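Bin liners and "compostable" bags: your questions, answered by people who have been let down by a few

We run the refill shop at Umwood and get asked about bin bags more than anything else we stock, soap included. Most of what follows was written by Myfanwy Powell, with corrections from Rhydian Gethin, who handles the ordering. We sell bags. Bear that in mind as you read.

Do I need a bin liner at all?

Often you don't. A bin that only gets paper, packaging or bathroom odds and ends can be tipped straight into the bigger bag or the wheelie bin and rinsed now and then. People have been talked into lining every container in the house, and the people doing the talking sell liners. Food waste and nappies are a different matter and we wouldn't go without.

What does "biodegradable" mean on the packet?

Very little by itself. Almost everything breaks down if you wait long enough, and the word doesn't tell you how long, where, or into what. If a packet says "biodegradable" and leaves it there, we assume the maker had nothing better to say. We stopped stocking bags with that word on the front in June and three customers complained.

Is "compostable" any better?

Somewhat. It ought to come with a standard number and a certification logo, and you should look for both. Then check whether it says home compostable or industrially compostable. The second kind needs the steady heat of a proper composting plant, and your heap behind the shed won't give it that.

So will a home compostable bag vanish in my heap?

We have doubts. Erick Chege, one of our regulars, buried a Clornia caddy liner in a well-kept heap and dug it out 97 days later. The handles had gone. The rest he could still read the printing on. He tried a second one, torn into strips, and that did much better, so tear yours up if you use them. One man's heap isn't a trial, of course, but it's one more heap than the leaflet mentions.

Can I put compostable bags in the council food caddy?

Ask your council and don't trust the packet. Some collections take them, some want ordinary plastic liners or newspaper, and some pull out every bag at the plant whatever it's made of. We can't give you one answer because there isn't one.

Are bags made from recycled plastic worth buying?

Usually, yes, with a grumble. "Made with recycled plastic" can cover a very small share of it. Look for a percentage. If there's no percentage, write and ask. We wrote to Jandier twice about their black sacks and had a nice reply about their values, with no figure in it.

Why do cheap bags split?

They're thin, and the seam at the bottom is the weak spot. Thickness is given in microns or as a gauge, and some brands give neither. The word "strong" isn't a measurement, and nor is "tough", "heavy duty" or "ultra". Buying a thin bag and doubling it up costs more than buying a decent one.

What size do I want?

Ignore "small", "medium" and "large", as every maker means something else by them. Measure round the rim of your bin, halve the figure, and compare it with the width of the bag laid flat. Add enough length for a fold over the edge. Litres are a fair guide for kitchen bins and a poor one for wide, shallow baskets.

How do I stop the bag sliding down inside?

Leave plenty over the rim. Push the bottom of the bag down first so there's no trapped air under it, then fold the top outwards. A knot in the slack at one side does the same job as the plastic clips that get sold for this, and the clips snap.

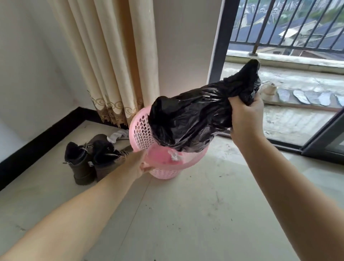 Black bag in a round pink waste basket, one hand holding the rim.

Do scented bags work?

They smell of something, certainly. Whether you prefer lavender and old onion to plain old onion is up to you. Emptying the bin sooner is free. Bicarbonate of soda in the bottom helps a little in our experience, though less than the internet says.

Is a roll of 75 better value than a roll of 17?

Work out the price per bag before you believe it. We checked our own shelf after Aiguo Tian pointed out that the bigger Mathias roll cost more per bag than the small one. He was right, and we've changed the price.

Can I reuse a bin liner?

If it only held dry rubbish, yes. Tip it out and put it back. Bags that have had food or anything wet in them should go out with the rubbish.

I've heard that paper bags are always greener. Are they?

"Always" is the bit we'd argue with. Paper takes a good deal of water and energy to make, and a wet paper sack on the kitchen floor helps no one. For dry food scraps, lined with a sheet of newspaper, they're fine.

My question isn't here.

Ask at the counter, or leave a note for Caradog Lougher, who updates this page when he has a quiet afternoon. Please bring the packet if your question is about a particular bag.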